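Staltier: The Glass Regent, Resin Figure Kit
Wysocka Saga Line, Series 3

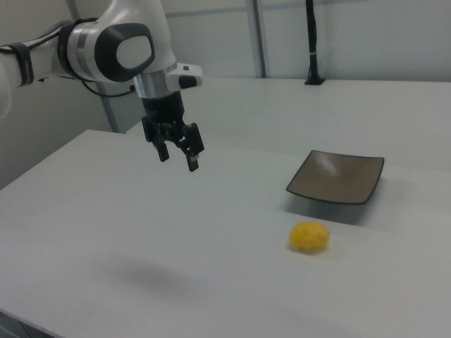 Photo: Rekha Bajpai / Zivby

The Glass Regent is the main antagonist of the Wysocka comic, and the kit follows her look in the second volume, after she takes the throne from her brother and has the mirror crown made. Most collectors will know the pose from the last page of chapter 31. She stands on the palace steps with the crown in her left hand and her cloak down over one shoulder.

Sculpted by Busisiwe Matlala for Staltier. Cast in gray resin, supplied unpainted and unassembled.

Specifications
Height: 300 mm with base
Edition: 650 kits, numbered under the base
Parts: body, cloak, two heads, two left hands, crown, sword, base
Skill level: intermediate

The second head is the masked version from the siege chapters. Both heads fit the same neck peg and can be swapped after painting if you leave the peg unglued. The sword only fits the closed hand.

Wash all parts in warm water with dish soap before priming. The cloak joins at the shoulder and the hip, and the hip seam will need a little filler. Glue, primer and paint are not included. A painting guide with color references from the comic is folded into the lid of the box.

Sold through Zivby and Bastico. Orders placed by 30 January 2022 ship in the first batch, and all others go out at the end of February. Limit of 3 kits per customer.

Missing or broken parts are replaced free of charge. Send your kit number and a photo of the part to the shop you ordered from.

Not a toy. Wear a dust mask when sanding resin.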